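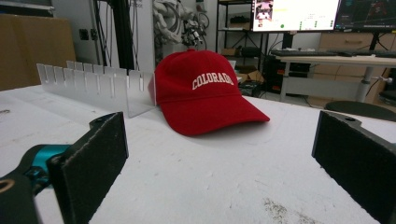
Notes for the caps talk, 25 minutes plus questions. Speaker: Celina. Water on the lectern, clicker from Lesego, lights half down.

## Opening (2 min)

- Say good morning, say who I am. Celina Makowska, stock room at Odley, secondhand clothes and hats. I do intake and storage. I don't do pricing, so pricing questions go to Armelle Charpentier, second row.
- We took in 3,376 caps last year. 2,800 of them went out on the shop floor or online. The rest were still on shelves, or went to rags, or are in the bin under my desk waiting for a decision.
- Ask for hands: who stores caps stacked one inside the other? Who stores them loose in a tote? Who hangs them? Wait for the hands. Don't comment on the totes.
- The talk has four parts: how a cap is built, what hurts it, what we store it on, and the table routine. Most of the time goes on the last two.

## How a cap is built (4 min)

Pass the two sample caps around now, one from each side of the room. Get them back before the storage part.

- Crown. Usually made of panels sewn together with the seams running down from the button. On a structured cap the front panels have a stiff backing. That backing is what keeps the front upright when the cap is sitting on a table.
- Bill. A stiff insert with fabric over it. Older ones can have cardboard inside. If you don't know, treat it as cardboard and keep it away from water.
- Sweatband. Look at this first at intake. A clean outside means very little.
- Closure. Snap, strap and buckle, hook and loop, or fitted. Close it before storing. An open closure lets the back spread and then the crown sags.
- Lettering. Embroidery adds weight and stiffness on the front. A flat print doesn't. Thick embroidery pulls the fabric around it if the cap is folded, and the pucker is hard to steam out.

Take the red Colorado cap as the working case for the rest of the talk. Plain red, white arched letters embroidered across the front, curved bill. We see a lot of caps like it. Place-name caps are our steadiest sellers, and buyers look at two things, the front panel and the curve of the bill.

If someone asks what it sold for: ask Armelle.

## What hurts a cap in storage (5 min)

We pulled 900 caps off the old shelves in July and looked at every one. 86 had damage that we had caused ourselves, after intake. Slow down on this number. People write it down.

Go through the causes in this order:

1. **Crushed front panel.** The most common. Heavy things on top, or caps packed too tightly in a tote. A crease across embroidery was nearly always permanent in our batch.
2. **Bent bill.** Bills pressed against the side of a box take the shape of the box. Flat bills got a twist, curved bills got a second curve.
3. **Color rub.** Reds and dark blues onto white. A red cap nested over a white one left a pink line on the white sweatband. We separate by color now.
4. **Dust on the button and the top seams.** Not serious, but it makes the cap look older than it is, and brushing takes time.
5. **Light.** The shelf by the window. Faded on one side only, so no use to anyone. Nadège moved that shelf the same afternoon.

Nesting: say plainly that I am not against it. Six deep is our limit, same color family, same structure. Structured with structured. A soft cap inside a structured one is fine for a week or so. The other way around stretches the soft one.

Stop for questions, two at most, then storage.

## What we store on (6 min)

We tried wall hooks, wire baskets, deep totes, open shelves and a set of acrylic racks.

- **Wall hooks.** Cheap and easy to see. The strap takes the weight and leaves a dent in the back of soft caps. We kept them for fitted caps only, hung by the inside of the crown on a wide peg.
- **Wire baskets.** Good air. The wire marks the bills. Lining them with card fixed it, and then they were boxes.
- **Deep totes.** Best use of space, worst for the caps on the bottom. Two layers, no more. Margaux Texier in the Arruda store does three with a sheet of board between. Her damage numbers are no worse than ours, so maybe I'm being too careful.
- **Open shelves.** Still our main storage. Nested rows, bills all facing out to the same side.
- **Acrylic racks.** They need a bit more explanation, next.
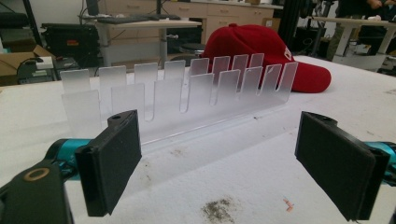 The rack is a long base strip with upright plates along it, in two rows, and gaps between them. The plates in front are the taller ones. In front the gaps are rounded at the bottom. We bought ours from Preludura with some shop fittings and they had no instructions in the box.

First idea: stand the bills in the slots. It didn't work with curved bills. A curved bill goes in at one corner, and the cap leans on its neighbor. Flat bills went in better but the cap was top-heavy and tipped forward when anyone knocked the table.

Second idea: use the rack as a divider and backstop. Lay the rack lengthwise on the table, set the caps along it, and put the color cards and size cards in the slots. That has worked for us. The slots hold a card upright so you can read it from where you stand, and a cap set against the end of the rack stays put while you write the ticket.

Points to make about the racks:

- They are see-through enough that you can tell there is a red cap on the other side. You can't reliably read the front lettering through them. Sort by color through the rack, check the name from the front.
- The plates scratch. Ours are scratched already. Wipe with a damp cloth and leave the paper towels alone.
- Check the top edges of the plates with a fingertip before you put knitted hats anywhere near them. Knits snag on everything.
- Don't put weight on the plates. Nothing goes on top of a rack in our stock room.
- One rack per table. With two we kept losing the tape dispenser behind them.

Someone will ask whether the racks are worth buying for this. My answer: if you have them, use them. If you don't, a length of board with saw cuts in it holds a card just as well. Lesego made one for the back table and I use it more than the acrylic.

## The table routine (6 min)

Do this part standing at the demo table. Ask people at the back to come forward. Need: one cap, one rack, soft brush, lint roller, tissue, tickets, pencil.

1. Clear the table and wipe it. Ours is white so we can see lint and loose threads. It's scuffed now and some of the smudges don't come off, so we check a smudge with a finger before deciding it came from the cap.
2. Put the cap down sitting upright on its crown edge, bill toward you. Look at the front panel straight on. The letters should sit level. If the line of lettering dips at one end, look for a crease or a broken backing behind it.
3. Turn it on its side. Look at the bill edge for wear and at the underside for sweat marks. A cap lying on its side also shows you whether the bill curve is even.
4. Turn it over. Sweatband, inner seams, label. Write down the size if there is one. If the label is gone, write "no label" and don't guess.
5. Brush from the button down, along the seams. Lint roller on the flat parts only. Rollers lift loose embroidery threads.
6. Close the strap. Half a sheet of tissue in the crown if it's structured, none if it's soft.
7. Ticket on the closure, never pinned to the fabric.
8. Move it to its color row. Upright while it waits. On its side is fine for the few minutes you're working on the next one, but don't leave a row like that overnight.

Two people at one table is the fastest setup we've had. One looks and brushes, the other writes and moves. Swap at the break, the brushing arm gets tired.

Mistakes to mention if there is time:

- Reshaping a bill by hand at intake. Leave it. Buyers have their own ideas on the curve.
- Steaming before looking. Steam sets some stains.
- Sorting by team or place before sorting by color. We did it for months. It meant every row had a white cap next to a red one.

## Closing part and questions (2 min)

- The intake sheet is on the table by the door, one page. The Vametti people asked for it as a file, Nadège has the list for email addresses.
- Collect the two sample caps if they haven't come back.

Likely questions:

*Washing?* We don't wash. Spot clean with cool water on a cloth, test inside the sweatband first.

*Moths?* Wool caps only. Bag them and keep them apart from the cotton.

*Kids' sizes?* Same routine, smaller tissue. They nest inside adult caps too deeply and get stuck, so keep them in their own row.

*How long does one cap take?* With two people, under two minutes. Alone, closer to four. Add time for anything with a label you can't read.

Next speaker is Margaux, on belts. Leave the table clear for her and take the rack with me.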